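Zesine Two-Arm Workcell

Product overview

The Zesine is a compact bench workcell for tasks that call for two hands. Two robot arms are mounted at the front edge of a shared work surface and operate within a partly enclosed bay, so that light and background remain consistent from one work session to the next. The cell is supplied by Esum to packaging laboratories, technical colleges and product development departments that need to study handling tasks before committing to a full production line.

Each cell is delivered assembled and aligned. The customer provides a level floor, a standard power outlet and a network connection. Installation is carried out by an Esum technician and is normally completed within one working day.

Handling flat and folded materials

Sheet materials remain among the more difficult items to automate. Cardboard bends under its own weight, flaps spring back after creasing, and a blank that has been pressed at one corner will often lift at another. A single arm must release the sheet in order to change its grip, and the sheet may shift when it does so. With two arms, one gripper can hold a panel while the other works the adjoining flap.

The Zesine is suited to carton blanks, inserts, sleeves and similar die-cut pieces. Its grippers use narrow fingers that can reach a slit or tab near the center of a sheet. Both arms can reach the middle of the table, and the control software monitors the distance between them when they work close together.

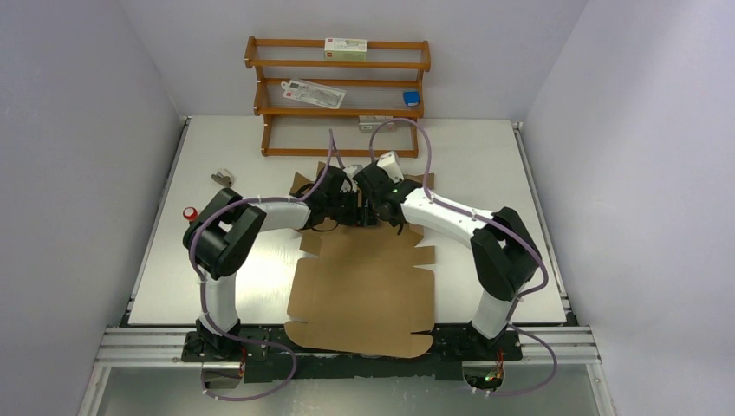 The two arms at work over a flat cardboard sheet, with the storage rack at the back of the cell.

Carton work is taught by demonstration. An operator guides the arms through the task, and the software records the motion for later review, editing and playback. Recorded sequences may be divided into shorter steps, each of which can be replaced without repeating the full demonstration. Customers who already maintain their own control software may use the Beten interface, which is included with every cell and requires no separate license.

Construction

The work surface is smooth and white and may be wiped down with a mild, non-abrasive cleaner. Arm mounts are fixed on a dark strip at the front of the table, flanked by an aluminum profile structure, which allows accessories to be attached without drilling. Arm cables are routed along the outside of the links and can be inspected or replaced without opening the arm housings. Operators should check the cable ties before each shift and confirm that the cables move freely through the full working range.

A wooden rack for small goods is available for the rear of the table. Rack positions can be entered in the software as pick or place locations.

Evaluation

Before general release, the cell was placed with the Duangkaew packaging laboratory for a period of supervised use. The laboratory completed 3,000 handling cycles with carton blanks of differing size and stiffness. Its principal recommendation concerned the gripper fingers, which are now supplied with a replaceable contact surface.

"Our staff had worked with single-arm equipment and expected a long period of adjustment," said Ryszard Kubiak, who supervised the evaluation. "The greater part of our time went to the cartons themselves, and to deciding which fold should come first."

Ordering and support

The standard package comprises the enclosed table, both arms with grippers, the control computer, the Beten interface and operator training for up to 5 persons. The warranty period is 2 years and covers parts and labor. Gripper contact surfaces and cable ties are consumable items and are excluded. The rear rack is ordered separately under accessory number 83.

Orders confirmed before the end of December will be scheduled for the next delivery period. Requests for a demonstration should be addressed to Celina Sowa, Customer Applications, Esum, and should state the dimensions and board grade of the material to be handled. Sample blanks may be sent in advance.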